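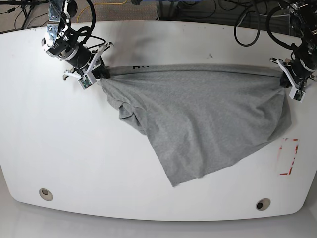

Satholm folding table, white, with a heather gray tee going on top.

Satholm Folding Table – White
By Wesow
In stock. Ships in 7 business days.

Big white table for folding laundry on. Rounded corners, gently curved front edge. Same top we've had since the start, new legs. If you had the old one and are only here for the legs, scroll down, they're sold seperately.

What it's for

Shirts, towels, sheets, whatever comes out of the dryer. Also used by people who sell shirts and fold a lot of them. We get a good number of orders from small print shops – tees come off the press, get cooled, get folded, get bagged, and a kitchen table with a lip round the edge drives you nuts after the first box. No lip on this one. Just two round cable holes near the front edge, no grooves, no tray, no cup hole. (Yes we've been asked for a cup hole.)

White only for now. We did a sample run in gray and could not find gray socks on it. White shows lint, dark threads and the odd bit of tape, so you catch them before they go in the bag.

The top

Flat all the way across. The front edge curves so you can stand at the middle or walk out to either end and still reach over. Corners are rounded, no point to catch a hip on or snag a knit.

Room for a grown-up tee spread out flat with space left at the sides. Grab the two top corners, pull the edge straight, lay it down from the far side towards you. A soft tee will land a little skewed the first time. Smooth it out with the side of your hand from the middle, then fold. Bunched up on one side? Pick that corner back up and put it down again, quicker than pushing the wrinkles about.

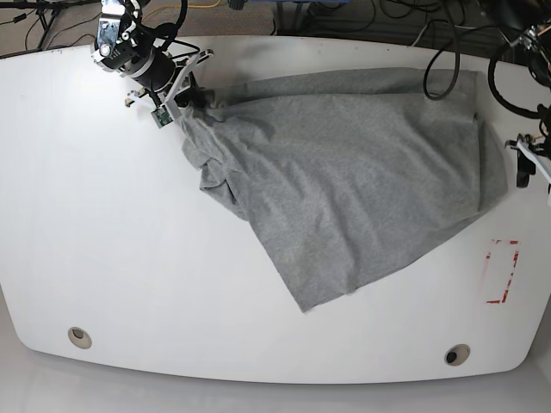 Size and weight

Length: 6 feet
Weight: 53 pounds, boxed
Legs: 4, screw in
Feet: adjustable, turn by hand
Top color: white
Leg color: white or black, pick at checkout
Assembly: one person can do it, two is nicer

It's heavy for a folding table becuase it isn't one that folds. It's for folding on. We know the name is confusing, it was on the first invoice and it stuck. If you need something that goes flat behind a door, look at the Satholm Slim.

Fabric notes

Most of what goes on these is cotton and most of the questions we get are about cotton. So.

Tees – fold face down if there's a print, print ends up on the outside of the finished fold. Don't press down hard on fresh ink. Leave it overnight if you can.

Sweatshirts and hoodies – thick ones want more room. Sleeves across the back first, hood down last. Fleecy fabric holds its lumps, so lift it by the corners and give it a shake before it goes down. Pinching up a bit in the middle and dragging just gives you two hills and a valley, and then the front of the thing is hiding in the fold with half the lettering.

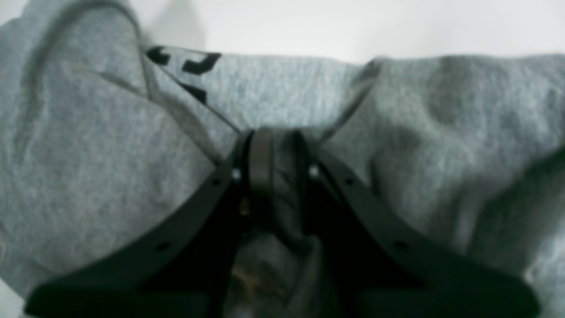 Start again from the shoulders when that happens. Seams are your friend here, line up the shoulder seams and the rest mostly follows. Hem to hem at the bottom, check the sides, done.

Sheets – fitted ones, you're on your own. Flat ones, halve it in the air first, then use the full length of the table. King size will hang off, let it.

Knits – lay them, don't pull them. A hem that's been yanked stays yanked.

Cleaning

Damp cloth, bit of dish soap, dry it off. No bleach, no scouring pads. Ink marks from a print job come off best the same day. Leave it a week and it's a longer job. Don't iron directly on the top. Put a proper ironing mat down or use an ironing board. Heat marks are not covered, please don't send us photos of the iron shape, we have plenty.

Putting it together

Lay the top face down on a blanket or the flattened box. Screw the legs in by hand, then a quarter turn with the key in the bag. Turn the table over with help. Set the feet. Rock it at each corner and adjust whichever foot is off the floor. Check the legs again after a month, they settle.

If one leg won't start, back it off and try it in another hole. Usually that sorts it. If not, write to us, we'll send a leg.

Corners and hems

Last bit of any fold is the corner that won't lie down. Take the very edge of the hem between finger and thumb, lift it a little, draw it out away from the seam and let go. Small pinch. A whole handful just makes more creases further up. Works on tees, works on sweatshirts, works on pillowcases. Plain white underneath helps, you can see the line of the hem properly, light fabrics a bit less so than dark ones.

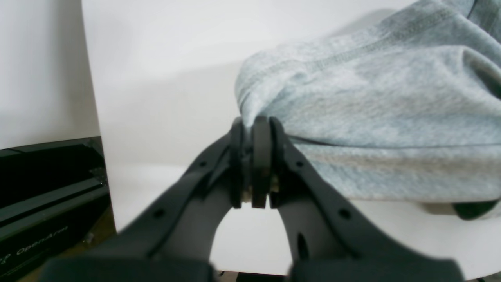

Extras

Spare feet, set of four – $23
Replacement legs, white or black, set of four – ask for price, depends what's in the warehouse
Trerkard side shelf – clips under the left or right end, holds bags and labels. Fits all Satholm tables from the October run on. Older tables need the bracket kit, tell us when you order and we'll put it in.
Su ironing mat – gray, rolls up, lives on the shelf

Delivery

Flat box plus a small box with the legs. Sometimes they arrive on different days, sorry, we've asked. Curb delivery is standard. Upstairs delivery is extra and has to be booked before it ships, driver can't decide on the day.

Open the box and look at the corners before you sign if they'll let you. Rounded corners travel better than square ones but we still get a chipped one now and then. Keep the packaging for 6 days. Chips and cracks reported in that time, we swap the top, no argument.

Returns

Unused, in the box, we take it back. Used and you just don't like it – email first. We're reasonable but we can't resell a table with ink on it.

Questions we keep getting

Can I cut it down? No.
Can I push two together? Yes, back edge to back edge. End to end you'll have a notch where the round corners meet and small things drop through it.
Does it come taller? Feet give you a little. Taller legs are on the list, no date yet.
Will it mark a wood floor? Feet have pads. Lift it, don't drag it.
Is it ok for sewing? People do. Machine at one end, cutting at the other. Use a cutting mat, the top will scratch.

Orders for shops, more than one table, write to Damir Golob on the contact form and say how many and which legs. He'll come back with shipping.

Page updated Mar 30, 2023. Prices without tax.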